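Suvura folding play table, kids size - review

Posted December 15, 2021

OK quick one, I have a pickup in a bit. We got the Suvura folding table back in January so it has had a good long run at our house. Short version: buy it, but not for the reasons on the box.

Setup. Legs fold out, you push the lock bar down till it clicks. No tools. First time took me forever because I had the bar upside down. My fault - the sheet that comes with it is all drawings and the drawings are bad.

Size is good. Fits 6 kids if they are little and like each other. More like four for crafts. Height is fixed, which bugs me. My oldest is 9 now and her knees hit the underside, so she kneels next to it instead. Should of bought the taller one from Modcombe but it was out of stock everywhere.

Wobble: some. On carpet it's fine. On our kitchen tile there's one short leg, I stuck a felt pad on it and forgot about it.

Folding it back up is the part I hate. The latch is stiff and sits right where your thumb wants to go. I have been pinched more then once. I would not let a kid do it. They really need a better latch.

Cleaning is where it wins. Washable marker, gone. Glue, peels off if you let it dry. Yogurt, wipe. Red food coloring left a faint pink ring that took a few days of scrubbing and then gave up. White tops scare people but I like that I can see what I missed. 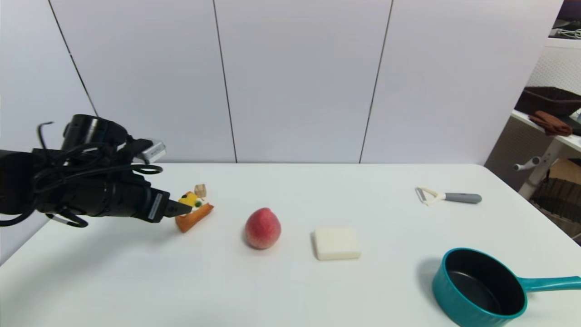
Cake slice and peach, play food on a white table.

What we use it for: play food mostly, then puzzles, then a place for me to dump mail. Also dragged it out for a birthday and it held a drinks tub no problem. Carrying it is OK, the handle is a bit skinny.

Called customer service once about a missing foot cap. Got a guy named Decha Tanasarn who was very nice, and a cap showed up in 6 days in an envelope with no note. No charge.

My sister in Eltthorpe has the Tripathi one. Nicer edges, heavier, cost her a lot more. Hers has a chip in the corner already so I don't feel too bad.

Pros - wipes clean, light, folds pretty flat behind a door
Cons - latch, fixed height, that instruction sheet

Would get it again. Might get the bench too if it ever goes on sale.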